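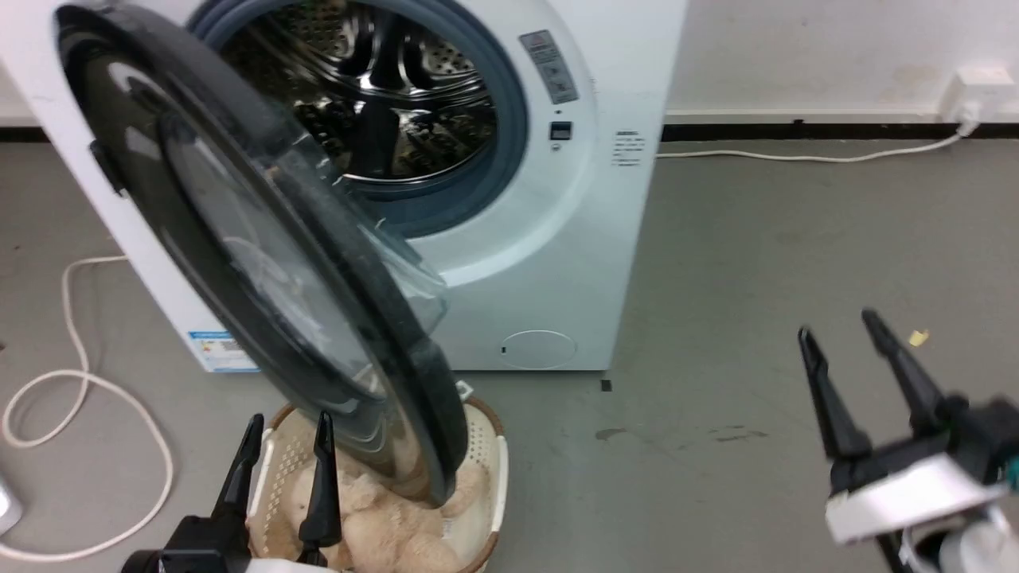
A Skondik unit at the washer, both grippers open, with a plush toy in the basket under the door.

Skondik opens laundry helper to small landlords and guest houses

23 June 2019

Anyone who has ever run a guest house will tell you that the rooms are the easy part and the laundry is what eats the day, so it's no great surprise that there was a good crowd at the Nulness workshop this week when the company started taking orders for Skondik, its two-armed laundry helper.

Skondik has been talked about in these pages before, back when it could do little more than open and close a cupboard. The version now on offer is meant for front-loading washers. It opens the door, takes things out of a basket and puts them in the drum, shuts the door again, and later on empties the load back into the basket. It does not fold, and Nulness is very plain about that on the order form (in bold, no less!).

The helper comes as a monthly rental, at $400 a month with a setup visit included. Customers sign up for at least 10 months, and the first deliveries are planned for August. Leszek Tomaszewski, who looks after sales for Nulness, said the company thought long and hard about selling the machines outright but felt that people would rather hand one back than be stuck with it.

"If it turns out your laundry room is too tight or your washer is a funny shape, we'd like to know that before you've spent your savings," he said, and he said it with a smile, though I gather he has had that very conversation more than once.

The setup visit takes most of a morning. A fitter brings the helper in, shows it the washer and the spot where the basket goes, and runs a few loads with the owner watching. Soft toys, towels and pillowcases are all part of the practice set. Fitted sheets are still slow going, and anything with long straps has to be put in a mesh bag first.

Bontu Ejigu has had a trial unit at Alemayehu, her guest house with 9 rooms, since the spring, and she was kind enough to talk to me over a very nice cup of coffee. She likes that she can start it after breakfast and get on with the beds. She's less fond of the pace, as it picks things up one at a time and a full load of towels takes it 14 minutes. "I can do it in one," she told me, laughing, "but then I'm the one doing it, aren't I?"

She also mentioned that the basket needs to go back in the same place every time, and she has put tape on the floor to help her staff remember.

Nulness will have a unit running at its Zustberg showroom through the end of the summer, and visitors are welcome to bring a bag of their own washing to try. Obinna Uzor is handling bookings at the front desk, and the morning slots are going first.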